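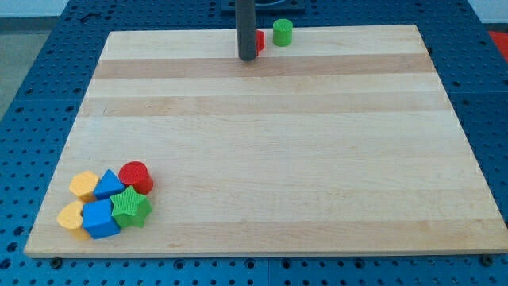
Tablero alistonado de arce

El tablero alistonado de arce es un panel de madera maciza formado por listones encolados entre sí por los cantos, con la fibra orientada en una misma dirección. Se emplea en encimeras, tablas de corte, bancos de trabajo y superficies auxiliares de taller. Se distingue del contrachapado, compuesto por chapas cruzadas, y del tablero de partículas, que carece de fibra continua.

Características

El arce es una madera de poro fino y grano generalmente recto. La albura, que proporciona la mayor parte del material comercial, presenta tonos entre crema pálido y tostado claro. El duramen es más oscuro, y su presencia en algunos listones produce bandas paralelas de color en la superficie. Los nudos pequeños y sanos se admiten en las calidades corrientes y se excluyen en las seleccionadas.

Según la longitud de las piezas se distinguen dos tipos:

Lama continua: cada listón recorre el panel de un extremo a otro.
Lama empalmada: los listones se componen de tramos más cortos unidos por testa, por lo común mediante unión dentada.

Fabricación

La madera se seca en cámara, se corta en listones y se cepilla por las cuatro caras. A continuación se aplica adhesivo en los cantos y el conjunto se prensa lateralmente. Una vez curada la cola, el panel se calibra, se lija y se escuadra. En el taller Damgaard, que produce piezas de 30 mm de grueso, el lijado final se realiza con grano 200. Khanyisile Tshabalala y Libor Šťastný, autores del manual interno de la casa, recomiendan alternar la orientación de los anillos en listones contiguos para limitar el abarquillado.

Comportamiento y fijación

El panel apenas varía en el sentido de la fibra, pero se dilata y contrae en el transversal con los cambios de humedad. Por este motivo, la fijación a un bastidor se efectúa con ranuras o taladros rasgados. Apoyado sobre una mesa perforada, puede inmovilizarse con topes o mordazas insertados en los orificios, sin atornillar la pieza. Conviene que el apoyo sea plano y que ambas caras reciban el mismo tratamiento.

Acabado y mantenimiento

Los acabados habituales son el aceite, la cera dura y el barniz al agua. El aceite permite reparaciones localizadas y exige renovación periódica; el barniz forma película y ofrece mayor resistencia a las manchas. La limpieza se hace con un paño ligeramente húmedo, seguido de secado inmediato.

Véase también: contrachapado, encimera, banco de carpintero.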